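What to Do With All That Cardboard
Filed under: Garage & Workshop

If your garage is anything like mine, there is a corner where boxes go to think about their lives. They arrive with a toaster inside and they stay for two years. I used to haul the lot to the recycling center every March and then buy, on the same trip, drop cloths, shelf liner and a kneeling pad. Leen Kanaan from down the street pointed out that I was paying money for worse cardboard.

So, some uses, in no order.

Under the car. A flattened box catches drips and tells you where they came from, if you mark which end was the front. Replace it when it gets greasy. Greasy cardboard goes in the trash, by the way. The recycling people do not want it and neither does your compost.

Weeds. Peel off the tape and labels, lay the sheets right on the grass, overlap the edges by a good six inches, soak them with the hose and pile mulch on top. Skip anything glossy. My overlaps were stingy the first year and the bindweed found every one.

Drawer dividers. Measure the inside height of the drawer and take off a quarter inch. Cut slots halfway through each strip and slide them together like the inside of a wine carton. Mine has held screws, fuses and a set of dead pens for 3,000 miles of being dragged from one apartment to another.

Cutting it without swearing

Look for the flutes first, the little wavy layer between the two flat ones. Cuts along the flutes wander. Cuts across them go straight but dull the blade faster, so snap off a fresh segment before you think you need one. 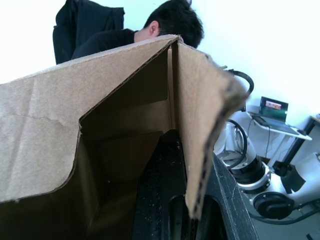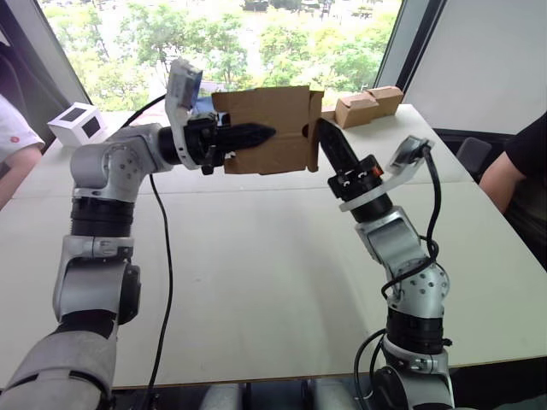 For a clean fold, run the handle of an old spoon along a metal ruler and bend away from the groove. Do not score with the knife unless you enjoy hinges that fall off. Across the flutes you'll want to go over the line twice.

Glue: plain white, thin coat, books on top overnight. Hot glue is quicker and lets go in a warm attic, usually at 2 in the morning.

Storing the stuff

Flat, upright, off a concrete floor. A couple of scrap boards underneath will do. Damp cardboard goes soft and smells like a basement, and silverfish think highly of it. I keep the sheets between the water heater closet and the bikes, and when the stack gets wider than my hand, the smallest ones leave.

Keep one big box whole for the next time somebody mails back a lamp. One. I have had this conversation with myself before and I lost.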